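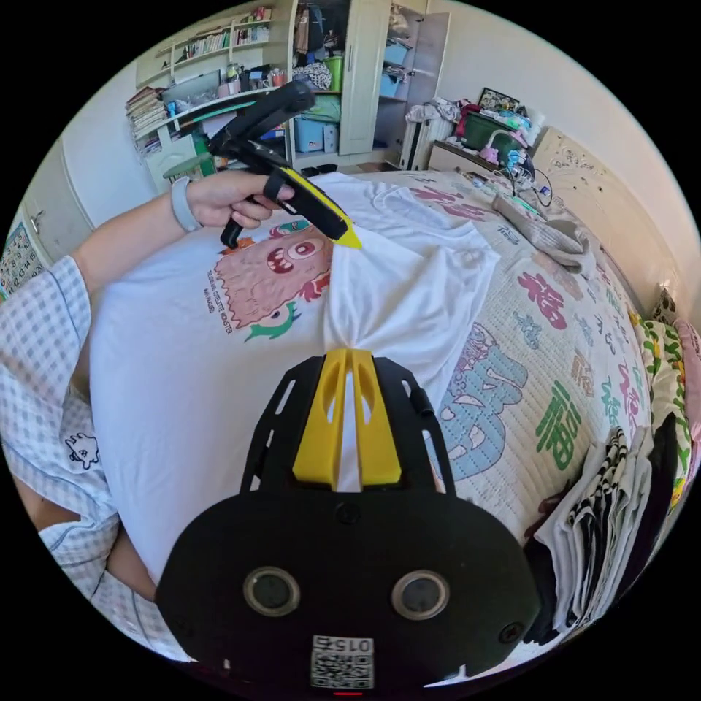
Monster T-shirt on the bed

gavalas_p
Anyone running a Brinska pickup with the 2 litre diesel? Mine's done 1,358 miles and I'm getting 31 to the gallon, if I'm lucky. Katsaros in Lernlow want me to wait for the first service.

Ifi K
Give it time! Mine was thirsty until February, then it picked up – the gearbox was stiff too.

gullerdriver
Don't agree, sorry. Mine's never got better, and I've had it 12 months. Check your tyre pressures first.

gavalas_p
Two were low, as it happens. Will fill up tonight and report back.

Ifi K
Still say it's the running in :)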